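Speaker notes – "Two Arms, One Shelf: a term with the robotics club"
Regional teachers' technology evening, lunch-room session, 20 minutes plus questions

Slide 1: Title

Thank the organisers. Say who I am: Griet Groen, I teach senior science and run the after-school robotics club with Adwoa Kpodo from the maths department. Adwoa did all the programming support for this one and will take the software questions at the end.

Check that people at the back can hear. Ask for a show of hands: who runs a club already, who is thinking about it. If most hands are in the second group, spend longer on slides 4 and 9 and skip the motor talk on slide 6.

Slide 2: What the club is

Years 10 to 12, two afternoons a week after the last bell. No marks, no prerequisites. Some students come for the soldering and never touch the code, and that has always been fine with us.

For the first few years we did wheeled robots and line mazes. Good starter work, but the Year 12s had done it all before. They asked for arms.

Slide 3: The project

The project is called Prisent. One of the students misspelled "present" on the first planning sheet and it stuck.

The brief was written by the students over two meetings. Read it out as they wrote it: "Two arms on one rail. Pick up things from a shop or a lab, put them where somebody asks, don't knock anything over."

Point out that the last part took up most of the term.

Slide 4: Money and parts

People always ask, so give the figures early. The whole budget was $3,000. The arms were the biggest line. The rail and corner posts are standard aluminium extrusion, which we bought in long lengths and cut in the metalwork room. Wallpaper for the walls came from the end-of-roll bin at a decorating shop.

Mention the Binadon grant here. They paid $600 of it and asked for a one-page report, which was the easiest paperwork I have done all year.

Say plainly that you can start with one arm. We should have started with one arm.

Slide 5: Building the enclosure

Three walls and a floor. Students designed it so the background could be changed, and they went for a busy floral print on purpose. Their early tests were against plain white card, and the vision code looked very good there. Then a Year 11 student held up a patterned tea towel behind the target and the detection fell over.

After that the club voted for the most distracting wallpaper they could find. Adwoa was in favour. I was not, and I was wrong.

Floor is a grey marble pattern.

Pause here for the photo. Leave it up while I talk through the next part.

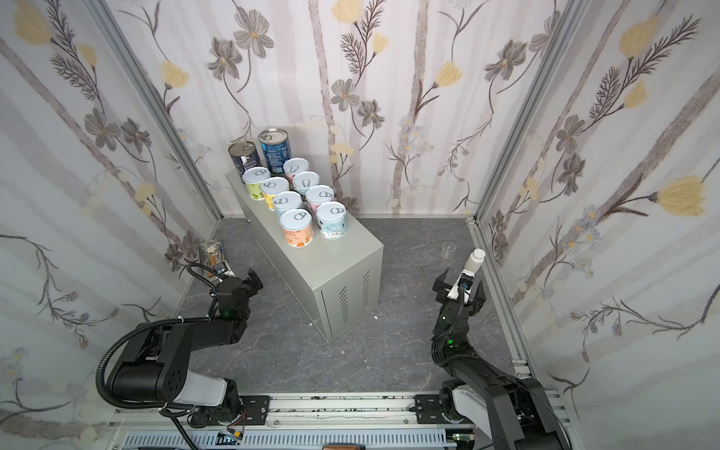 Prisent at work: cans on the cabinet, a bottle in the right-hand gripper.

Slide 6: The cabinet task

Explain the task while the photo is on screen. The cabinet stands in for a shop counter. The cans are different heights and the labels are all sorts of colours, so the students could ask for one by colour or by size. The short ones were placed close together, and close together is where the trouble starts. An open gripper needs clearance on both sides of a can. If the neighbour is too near, the finger comes down on a lid.

The students tried three approaches. First was straight down from above. Second was coming in from the side at an angle. Third was nudging the neighbour out of the way first, which worked better than I would have guessed and is what they used for the final demonstration.

Note for anyone interested in the mechanics: the grippers are the parallel-jaw type, two flat fingers. Simple to print spares for. We went through a lot of spares.

If time is short, leave out the finger pads story. If not: bare plastic slipped on metal cans, so they tried bicycle inner tube, then foam tape, then the non-slip mat you put in kitchen drawers. Drawer mat won.

Slide 7: The bottle and the beaker

This was the lab half of the brief. A bottle is an awkward thing for a student-built system. It's tall, it tips, and if you grip it too low it swings. The rule they settled on was to grip it and keep it upright for the whole move, even if the path was longer.

We used a clear beaker as well. Clear objects are hard for a camera, and the beaker would vanish from the detection whenever the light shifted. Two students spent most of July on it. Their fix was to tell the program where the beaker had last been seen and have it trust that for a short time. Adwoa can explain the code.

No pouring. We talked about it, and I said no for this year – the electronics sit too close to the bases.

Slide 8: Two arms sharing a rail

The students underestimated this one, and so did we. Each arm behaved well alone. With both running, they reached for the same spot over the middle of the floor and stopped each other.

Tell the story of the first joint run. The left arm waited for the right, the right waited for the left, and both stood there for the entire pack-up time while a group of Year 10s swept around the table.

What they did about it: divided the floor into a left zone, a right zone and a shared zone, and only one arm could be in the shared zone at once. The students called the shared zone Jurholm, after a town in a board game one of them had made up. It's still called that in the code.

Slide 9: How we ran the sessions

Pairs, swapped every fortnight. One person on the keyboard, one person with a hand near the stop button. We were strict on that second job and I would be again. No reaching into the enclosure while the power is on, and sleeves rolled up, including mine.

Every run went into a paper logbook with the result and a comment. By the end of term there were 127 entries. Some of the comments are not suitable for this slide. The logbook was more use than any of the video we took, and I'd suggest it to anyone.

Cable care: the conduit on each arm has to have slack in every pose. We found that out after pulling a connector.

Slide 10: What the students got from it

Keep this short. Ndung'u, our local hardware supplier, offered work experience to 5 of the club members after the open evening. One student who had planned to drop physics has kept it on. Several learned to write a proper fault report, and their lab write-ups for me have improved.

Also say what went badly. The Year 10s had too little to do in the first half of term. The older students got hold of the arms and didn't let go. Next year the younger group gets its own session with its own task, probably sorting cans by label colour.

Slide 11: Next year

Pouring, with dry rice to begin with. A tray under the boards. New wallpaper – the students have asked for stripes.

We'd like to run a small meet with two or three other schools. Same objects, same floor size, your own arm. If anybody wants in, put your email on the sheet by the door.

Slide 12: Questions

Parts list and cutting plan are on the handout. Software questions to Adwoa. If somebody asks about risk assessments, ours is in the folder on the side table and they're welcome to copy it.

Collect the folder before leaving.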